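Equipment > Reviews > Grippers and End Effectors

Zavo Hand-Held Gripper: Evaluation Report
2021-11-15

Eltetti evaluated the Zavo hand-held gripper, supplied by Zalon, for recording demonstrations of tabletop handling tasks. The evaluation began in April and covered 500 recorded grasps on soft goods, chiefly plush toys moved into and out of cardboard boxes. This review is concerned mainly with a fault in the finger mechanism that led us to suspend use of the first unit.

The fault appeared as a failure to release. After the trigger was let go, one finger returned to its open position and the other stayed partly closed. It was recorded 13 times, always on thick, long-pile items. On two occasions the operator reached in with the free hand while the trigger spring was still under load, and the finger snapped open against the knuckles. No injury required treatment, but both events were entered as safety incidents.

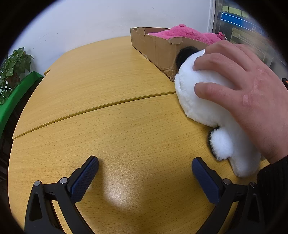 Inspection of the suspended unit found fibers wound around the pivot of the slower finger. The pivot has no shield, and the manual does not list it among the parts to be cleaned. Zalon replaced the unit within five days and provided a revised pivot cover made by Savolainen. The release failure has not recurred with the cover fitted, although the trigger is noticeably stiffer and long sessions are more tiring.

In other respects the tool performed well. Finger alignment held through the full evaluation, and the grip on slippery packaging was better than expected. The printed instructions are poor and contain no warning about stored spring force.

The Zavo is acceptable for purchase with the revised cover only. Operators should keep the free hand clear of the fingers during release and should lock the trigger before removing a caught item. Units without the cover should be withdrawn from use.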